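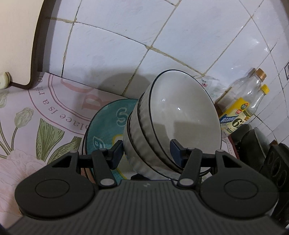 Print this page | E-mail this to a friend

Home News Moorings Boats for sale Letters Contact

Search this site Enter keyword Go

Groltside moorings get their water tap back

30/04/2021

Boaters at Groltside can once again fill their tanks without a six-mile round trip, after the water point by the lower moorings was switched back on this week. It had been out of action since October, when it was closed for what a laminated notice described as "a short period".

The notice is still up. It has outlasted two cable ties and most of its own ink.

The fault was a cracked pipe under the towpath. Finding the crack took an afternoon. Agreeing who owned the pipe took the winter, with the marina, the parish and the company that looks after the adjoining car park each producing a map that showed it belonging to one of the others.

"I've seen all three maps," said Rhiannon Prydderch, who lives aboard the narrowboat Matei with her partner and a quantity of spare hose. "They're very nice maps. One of them has the river on the wrong side."

In the meantime boats had to go down to Briltasville for water, winding below the bridge and coming back against the stream. With the river up for much of January that was not always possible, and several crews resorted to carrying it in by the can. Arlindo Amaral, who moors at the upstream end, reckons he has become the fittest he has been since leaving school, and would like it known that he did not enjoy it.

The bill for the repair has come to 3,000 pounds, which the marina has agreed to pay "without prejudice". Asked what that meant, manager Els Desmet said it meant she would be sending a letter.

Work began after Easter and was expected to last two days. It lasted nine. The first trench was dug in line with the parish map and found a length of old chain and a bicycle. The second, dug to the marina's map, found the pipe – though a fair way deeper than advertised, and running towards the car park.

The new tap has a brass fitting and a lockable cover, and takes the standard key. Pressure is said to be good. Mahfuz Seneviratne, first in the queue with his cruiser Hisen, filled a 50-gallon tank in the time it took to drink a mug of tea, and then let the hose run over his foot while telling people about it.

Boaters are asked to run the tap for a couple of minutes before filling, to use their own hoses, and to move off the water point once they have finished. That last request appeared on the old sign as well, where it was treated mainly as a talking point.

The rubbish bins next to the tap, taken away during the digging, will be returned when somebody establishes where they went. The Elsan point is open as normal. The pump-out machine is not, also as normal.

A petition calling for the tap to be repaired, started by Stela Ene before Christmas, had reached 1,141 signatures by the time the water came on. There are 38 boats at Groltside. Ms Ene puts the rest down to passing walkers and strength of feeling, and says she will be leaving it open in case it is needed for the pump-out.

Print this page | E-mail this to a friend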